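Planner keeps reusing a stale pose after a regrasp

gronda_k
2021-09-19
We run the Gronda planner on a UR arm, doing memory and CPU insertion. Parts come off a vertical board on the wall, and the wrist camera gives the slot poses.
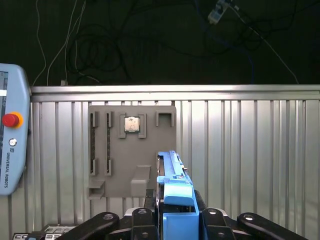 After a failed grasp the planner goes back to the first pose estimate and ignores the new one. I get 2 good picks, then a miss of about 6 mm. Log says the cache was hit at cycle 1,925.

liridport
Turn the pose cache off. It was written for bin picking and never fit this.

gronda_k
Tried that. Planning time goes up too much.

marchuk
I disagree with turning it off. Key the cache on the frame timestamp and it will drop old poses. At Ledby we did this in December and kept the speed.
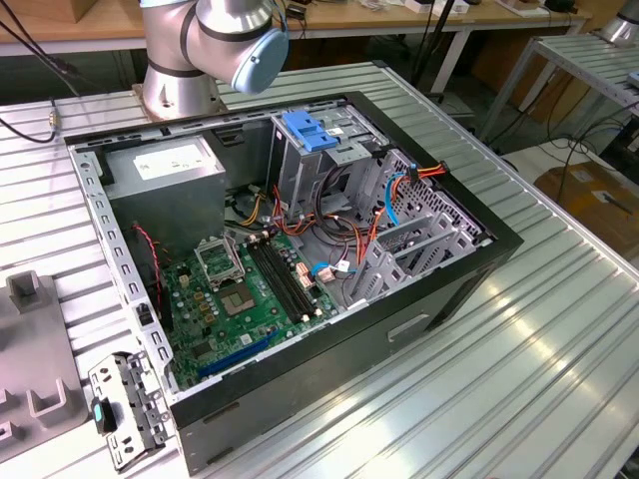 I'd also check your scene model on the insertion side. With the tower on its side and the CPU retention bracket flipped open, you have thin metal standing in the approach path, and a closed-bracket mesh won't know that. The planner can pass a path that hits it.

liridport
Mesh is a separate problem. He misses at the pick.

marchuk
Sure, but he'll get to it next.

gronda_k
Timestamp key is in. Running it overnight, will post the log.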